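Tuva Sundqvist keeps the kettle close to the bedroom door, which tells you something about how she likes to run a morning. She's been writing the household column for our newsletter since February, and in that time she has answered letters about mildewed doonas, moth holes, cupboards that won't shut and one very long dispute over who should own the good pillow. When I asked if I could come round and talk to her about beds, she laughed down the phone and said she'd been waiting for somebody to ask.

So I went, with my notebook and a packet of ginger biscuits, and we spent most of the morning talking about mats.

"I grew up with an ordinary mattress and an ordinary sheet and I thought that was the whole story," she says, pouring the tea. "Then I spent a summer sleeping on a woven mat at a friend's place, and I came home and couldn't stand my own bed. It was like lying down in porridge!"
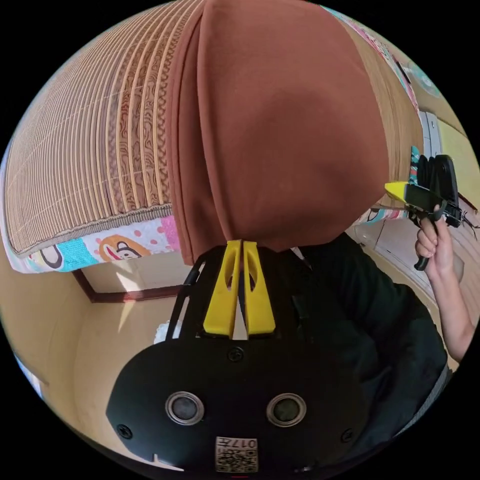 Page last changed: 12th October

The idea is simple enough, and in plenty of homes it's so ordinary that it hardly gets mentioned. You make the bed with its sheet, and then you lay a woven mat over the top, and you sleep on the mat. Air gets in under you. Your skin doesn't stick to anything. Tuva reckons the first night is always a bit strange ("you hear it, every time you roll over, a sort of whisper") and that by the third night you've stopped noticing.

She's a great believer in keeping a cheerful sheet underneath, even when most of it is going to be covered. The one with the cartoon monkey and the pink polka dots is a favourite of hers. I said I'd have expected something plainer to go with the weave, and she looked at me quite kindly.

"Well, that's what everybody thinks, isn't it, and then they end up with a beige room. The mat's quiet. The mat can sit on top of anything. You want a bit of colour coming out round the edges, so that when you walk in of a morning there's something to say hello to."

I asked what she looks for when she's buying one, and this took us through the rest of the first pot. She runs her palm across it in both directions, with the slats and against them. She bends a corner and listens. She turns it over and looks hard at the border, where the binding is sewn on, as that's the part that goes first. A patterned border is lovely, she says, but she'd take a plain one with good stitching over a pretty one that's already lifting.

The mat she wore out before this was a Vanard, which she bought for 40 dollars and defended against all comers for years. She has also tried a Grorkska, and was less charmed. "Very handsome. Pulled my hair." She demonstrated, tugging at the back of her own head, and had to put her cup down.

Her neighbour Wolfram Pfeiffer came in at this point through the back door to return a casserole dish, saw the biscuits, and stayed. Wolfram is 77 and does all his own washing and mending. He and Tuva disagree on nearly everything to do with cloth, and I got the feeling they'd had the next conversation many times before.

It concerned folding. Tuva folds a cloth flat on the bed, smoothing each half with her forearm before she brings the other over. Wolfram folds in the air, standing up, with the top edge under his chin.

"You can't get a straight edge on a bed," he told me. "The bed gives. You need gravity."

"You need a chin like a shelf," said Tuva.

She does concede that a bed with a mat on it makes a much better folding table than a bare mattress. The surface is firmer, and the ribs give the eye a line to follow, so you can see at once if a corner has wandered. She likes to do the whole basket there, one thing at a time, and she won't start on the next piece until the last one has been put away. Wolfram makes piles. His piles, according to Tuva, are a way of moving the mess from one room to another with better manners.
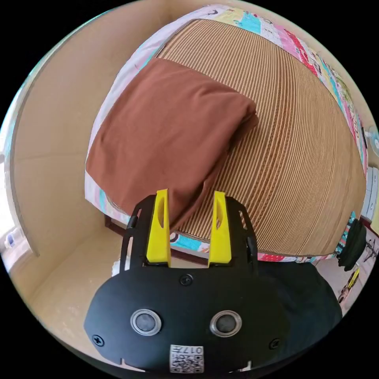
A folded brown cloth on the woven mat, with the patterned sheet showing round the edges.

I wanted to know about cleaning, since that's what readers write in about most. Tuva's answer was shorter than I expected. Wipe the mat with a well-wrung cloth, along the weave. Open the window. Let it dry completely before anything goes back on top, and that means blankets, folded washing and the cat. If you've spilled something sweet, use a drop of vinegar in the water and go over it again with plain.

Wolfram believes in taking the mat outside and giving it a good slap. Tuva believes Wolfram has broken more mats than he's willing to own up to.

"One," he said.

"Two. The Idahosa one, and the one you told your sister was stolen."

He took another biscuit.

For storing over the cold months, they do agree, which seemed to surprise them both. Roll it, never fold it. Tie it loosely in two places with something soft, old stockings or strips of sheeting, and stand it upright behind a door or a wardrobe. Don't put it in plastic. Tuva once left one wrapped in the Celtow bag it came in, all through a wet winter, and she still makes a face when she talks about the smell.

We finished up sitting on the back step in the sun, with the last of the tea gone cold, and I asked whether she ever missed her old way of sleeping. She thought about it for a good while.

"In July," she said. "In July I miss it terribly, and I put the flannelette back on and I'm asleep by eight. Then the first warm night comes round and I'm up at eleven dragging the mat out from behind the door in my nightie."

Wolfram said he'd heard her at it. He went home soon after that, and left the casserole dish on the step.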